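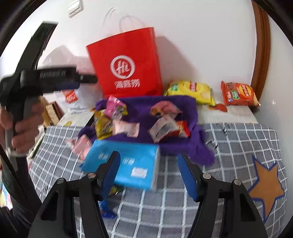
Flollham hand-held gripper: second progress report
Prepared for Darlene Sawatzky, Thibodeau Small Builds Fund

Print this page | E-mail this page

Darlene, you asked for a shorter report than the last one, with fewer remarks about the parking. I have managed the first part. The parking at Drandthorpe is unchanged.

Where we are

The January goal was a pair of hand-held grippers that work the same way and feel the same to whoever is squeezing them. We have the pair. They work the same way. As for the feel, one of them closes like a good stapler and the other closes like the stapler at the bank.

I spent most of a week blaming the springs and bought new ones. The trouble was the pivots. I had tightened the screws on one set of fingers and then gone to lunch, and my notes for the other set say only "same as before." They now get tightened with the same driver, on the same evening, by a person who has eaten. The difference between the two is much smaller, though I can still tell them apart with my eyes shut.

Finger pads

The dark blue pads from Wumham are staying. The first batch peeled at the tips, which I reported to you as "a minor adhesive matter" and which my bench mate at the workshop reported to everyone else as "Bob's shedding again." (The left gripper is called Bob. I did not name it.) Roughing up the backing before gluing has fixed this so far. I'd like another month of use before I put that in writing a second time.

Moving out of the workshop

You wrote in the margin of my last report, "Does it do anything besides blocks?" Fair. We had been practicing on wooden blocks, and wooden blocks will forgive almost anything. We have since moved to household things: snack packets, tissues, paper bags, bedding. A chip bag changes shape when you look at it sternly, and the twisted end of a candy wrapper is either the best handle in the world or no handle whatever, depending on how you come at it.
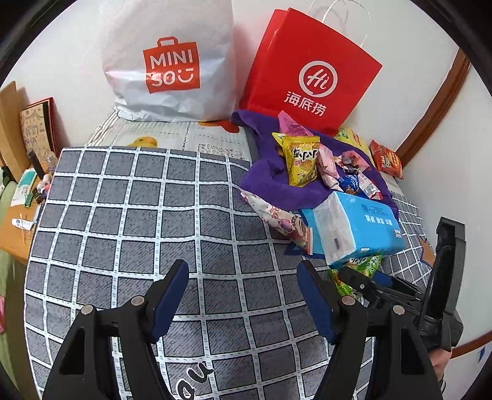
Gripper in hand over the checked bedding, snacks and tissues at the far side.

Soft surfaces have been the bigger lesson. On a bench the fingers slide under the edge of a packet. On a bed the packet sinks, the cloth bunches up, and it is easy to come away with a pinch of sheet and a great feeling of success. I've ground the tips a little rounder on the spare set to see whether they snag less. No verdict yet.

The other headache is the camera view. The wide lens bends anything straight near the edges, so a checked pattern that is square in the middle goes curved on its way out. This was useful, in that it showed me how badly my correction was doing. I had been testing it on a plain gray table, where it looked perfect.

What is not done

The cable still wants to be wherever the wrist is. I have tried clips, tape and a sleeve, in rising order of cost and falling order of effect, so tape is the current answer.

The user guide is four pages, and two of those are about the cable.

The grip is too large for small hands. I have known this since the first report and didn't mention it, hoping to have solved it by now. A smaller handle is drawn but not built.

Money

Of the $2000 award, $900 is spent. Most of that went on screws, pads, camera parts and the springs we turned out not to need. The springs can't be returned. If the Fund supports anyone who needs springs, please send them over.

Next period

Build the smaller handle. Run both grippers in 30-minute sessions with people other than me, who know where it sticks and steer around it without meaning to. Finish the guide. Settle on the tip shape.

I can bring the pair to your office any Wednesday after 4, or you are welcome at the workshop, where you may try it on a chip bag of your own choosing. Please let me know beforehand so I can save you a spot out front.

Print this page | E-mail this page

Related items
Flollham: first progress report
Flollham: original proposal and parts list
Notes on gluing Wumham pads
Drandthorpe shared workshop: evening hours and tool sign-out
Thibodeau Small Builds Fund: reporting dates for current projects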